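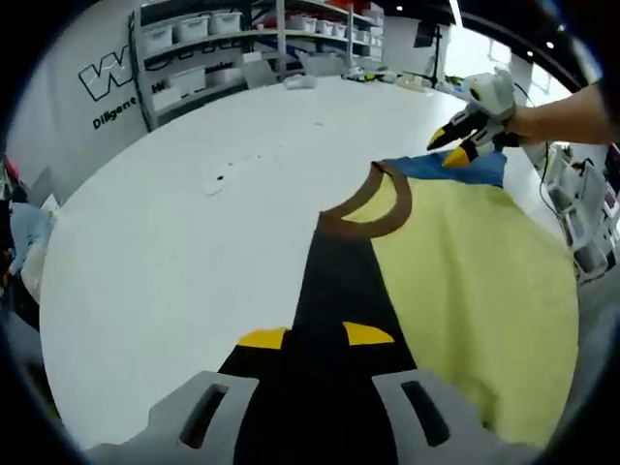 Should a T-shirt be folded face up or face down?
Face down. The side seams and both sleeves turn in over the back, and the front stays smooth.

Folding T-shirts on a table

1. Clear a space wider than the shirt with both sleeves out.
2. Lay the shirt flat. Pull each sleeve straight from the cuff until any twist runs out.
3. Turn in the sides, then bring the hem up to the collar. Fold in half again for an 8 cm shelf gap.
4. Square the finished piece to the table edge before stacking.
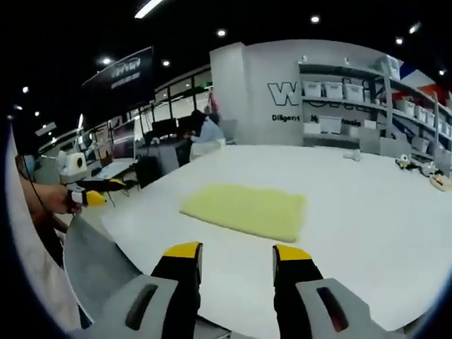 Colours and stacks

Keep yellows and other pale colours apart from blues and blacks until everything is folded. Limit a stack to 10 shirts. Taller stacks lean and crease the bottom layers.

Ribbed collars

Hold the body down near the hem with one hand while straightening a sleeve with the other. Don't pull on the ribbing.
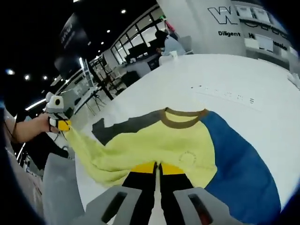
Words: Dedville Laundry Notes | July 2020

Store folded shirts with the collar fold facing out. A 38 cm deep shelf takes two short rows, one behind the other.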